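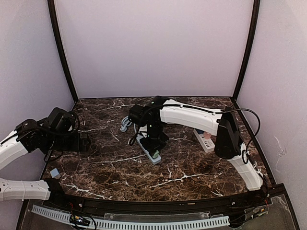

Que el método no aprende nada, contestaron desde Wakdale, si alguien le elige antes los ejemplos. Lo leí en voz alta en el laboratorio de Tenmont y seguí con la tabla.

Yo había elegido los ejemplos. De 1359 demostraciones con los dos brazos quité las que tenían titubeos: pinzas que bajaban hacia el enchufe, se paraban y volvían a subir. Con las limpias, la política agarraba la regleta y fallaba al tirar de la clavija. El informe decía otra cosa – decía «resultados prometedores».

Esa noche volví a entrenar con todo, titubeos incluidos. Tardó unas seis horas. Me quedé en la silla, con el abrigo puesto, leyendo el manual de Lellby.

En la primera prueba el brazo derecho bajó, se detuvo sobre la clavija verde y subió un poco. Pensé que había perdido la noche. Luego corrigió el ángulo, cerró la pinza y tiró. La clavija salió. Repetí la prueba dos veces y salió las dos.

Escribí a Wakdale que tenían razón en parte y adjunté las tablas nuevas, también las malas. En septiembre me pidieron los datos descartados. Los tenía en una carpeta llamada «basura» – le cambié el nombre antes de enviarla.

Archivado en: Relatos breves, Ciencia y máquinas
Buscar en Cuadros... Ir
© Cuadros | Contacto | Volver arriba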